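Apuntes de Percepción y Color — Tema 4: agrupamos antes de mirar

Hola otra vez. Os dejo por escrito lo que conté en clase, un poco ordenado y con las cosas que me dejé en el tintero porque se nos fue la hora hablando de semáforos (culpa mía, lo sé, me preguntáis por semáforos y me pierdo). Si faltasteis, con esto y la lectura de Wilczyńska tenéis suficiente para seguir el tema 5.

Empezamos por la pregunta de siempre: ¿por qué vemos «cosas» y no manchas? A la retina le llega luz repartida de manera bastante caótica, y sin embargo entráis en una cocina y veis tazas, platos y una silla. Entre una cosa y otra hay mucho trabajo, y una parte de ese trabajo es agrupar. Los psicólogos de la Gestalt le pusieron nombres a las reglas hace un siglo y los seguimos usando, aunque las explicaciones que daban ellos hayan envejecido regular.

Proximidad

Lo que está cerca tiende a ir junto. Es la ley más fácil de enseñar y también la más fuerte en muchas situaciones. Escribid una fila de puntos en un papel y dejad un hueco un poco mayor cada dos: veréis parejas. No podéis evitarlo, por mucho que os empeñéis en ver puntos sueltos. En los textos pasa lo mismo con los espacios entre palabras, y por eso cuesta tanto leer una inscripción latina en la que va todo seguido.

Semejanza

Lo que se parece tiende a ir junto. Y aquí viene la discusión buena, porque parecerse se puede de muchas maneras: por color, por tamaño, por forma, por orientación. ¿Cuál gana? Depende. Si las diferencias de color son grandes y las de forma pequeñas, gana el color casi siempre. Si usáis dos verdes muy próximos y, en cambio, formas muy distintas, la cosa se da la vuelta. Cuando alguien os diga que «el color manda», preguntadle cuánto color y contra qué.

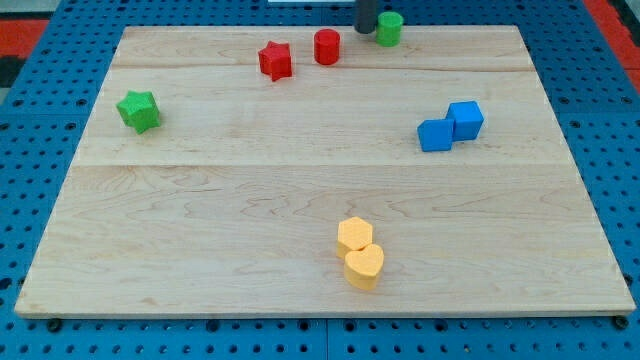 Fig. 1. Ocho piezas, cuatro colores, dos de cada uno.

Fijaos en que con materiales así la semejanza y la proximidad pueden tirar cada una por su lado. Dos piezas del mismo color, separadas, siguen llamándose la una a la otra; dos vecinas de distinto color forman pareja solo a medias. Este conflicto es lo que aprovechamos en los experimentos: vas alejando poco a poco las que se parecen hasta que la gente empieza a agrupar por cercanía. El punto en el que cambian de opinión es el dato que nos interesa.

Buena continuación y cierre

Las meto juntas, aunque los manuales las separan. Si dos líneas se cruzan, vemos dos líneas que siguen su camino y no cuatro segmentos que se encuentran en un punto. Y si a un contorno le falta un trozo, lo completamos. Iddrisu Akpalu preguntó en clase si completar quiere decir que vemos el trozo que falta o que lo deducimos. Le respondí regular, así que lo intento de nuevo: hay casos en los que se percibe un borde donde no hay ningún cambio de luz (el triángulo de Kanizsa, buscadlo) y otros en los que solo sabemos que el objeto continúa detrás de algo, sin ver nada ahí. Al primero lo llamamos completamiento modal y al segundo, amodal. Ya sé que los nombres no ayudan nada. Yo los confundí durante toda la carrera.

Y el fondo, ¿qué?

Casi siempre nos olvidamos de él. La separación entre figura y fondo depende del contraste, del tamaño relativo, de la convexidad y también de lo que ya conocéis. Un mismo amarillo parece más apagado sobre blanco que sobre gris oscuro, y esto enlaza con el contraste simultáneo, que es el tema 5 — no os adelantéis, que luego os aburrís.

Una advertencia sobre los manuales: el de Mirnthorpe presenta las leyes como si fueran una lista cerrada y de igual peso. No lo son. Cada autor añade las suyas (región común, conexión, destino común) y algunas se solapan bastante. En el examen no pido que las recitéis; pido que, ante un ejemplo, me digáis cuáles compiten y cómo lo comprobaríais.

Para practicar en casa

Coged lo que tengáis a mano: botones, tapones, legumbres, lo que sea con tal de que haya dos colores y dos formas. Ordenadlo de manera que alguien de casa vea filas y luego, cambiando solo una variable, que vea columnas. Apuntad qué cambiasteis y qué os dijeron, con sus palabras. No les expliquéis antes de qué va el asunto, que entonces os dirán lo que queréis oír.

Lectura: Wilczyńska, capítulo 7 entero. La página 85 trae un esquema muy claro de figura y fondo; la nota al pie os la podéis saltar.

La entrega es en junio. Una cara como mucho, con dibujo hecho a mano si os apetece — los prefiero a los de ordenador, manías mías.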